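Search the gallery Enter a word or two Go

Small Spoons and Other Table Things: A Winter Gallery

27 January 2018

Every December I tell myself that I will finally sort through the spoons, and every December the month gets away from me, what with the baking and the visitors and the general muddle of the season. So it has become a January job, and I have to say I rather like it that way! The days are short, the kettle is always on, and there is something very pleasant about spreading everything out on a clean white table and having a proper look at what you own.

For those who are new to the page, most of my little spoons came from the Saturday market in Teldale, a few from a shop in Clundero that closed its doors years ago (I still miss it – they wrapped everything in yellow paper and tied it with far too much string), and the rest turned up in mixed boxes, which is how the best things always seem to arrive. At last writing the whole collection came to 112, and I have room for 63 of them in the cabinet if I am careful and don't mind them touching.

I like to bring them out a few at a time on a cloth napkin. A napkin is kind to them, for one thing, and it also stops that awful skating about you get when a spoon is set straight down in a tray. Cream is my favorite color for this, as the patterned bowls show up so nicely against it. The pink handles are the ones people always ask me about, and I never tire of talking about them.

The bits of hardware live separately, in a bin of their own, and I try very hard to keep it that way. Metal odds and ends will mark a painted handle before you know it, and I learned that lesson on a very pretty blue one that I had carried all the way home from Clundero in my coat pocket.

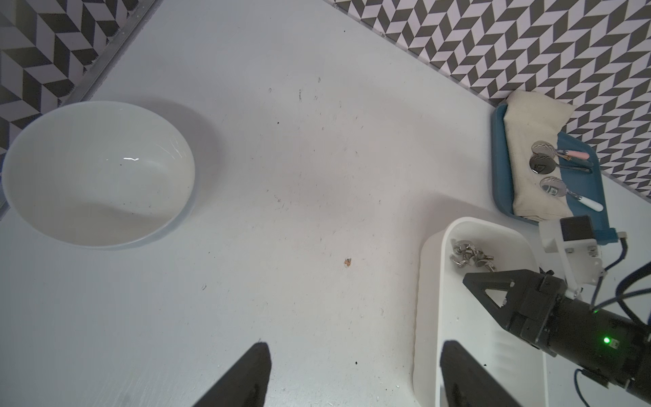
Three little spoons on their napkin, with the big white bowl across the table.
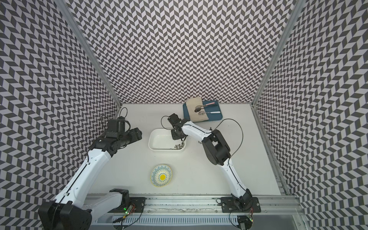

I went back and forth for a long time over the black-and-white zigzag pattern for the walls. My first choice was a plain pale green, which would have been restful and perfectly sensible, and I had even brought the sample card home and propped it against the toaster for 9 days. Then I saw the zigzags and that was that. It is a busy pattern, I know, and it makes some visitors blink a bit, but on a gray afternoon I find it cheers me up no end.

Next I want to get to the salt spoons, which have been sitting in their box since the Nisine fair and deserve better. There are 16 of them, all a little different, and one has a dent that I am thinking of leaving exactly as it is. If you have any of the flower-handled kind and know how old they might be, do write and tell me – I would love to compare notes.

Recent galleries

Egg Cups from the Teldale Market
The Gilbert Teapots, Part Two
Napkins, Folded and Otherwise
A Morning at the Nisine Fair
Big Bowls for Small Kitchens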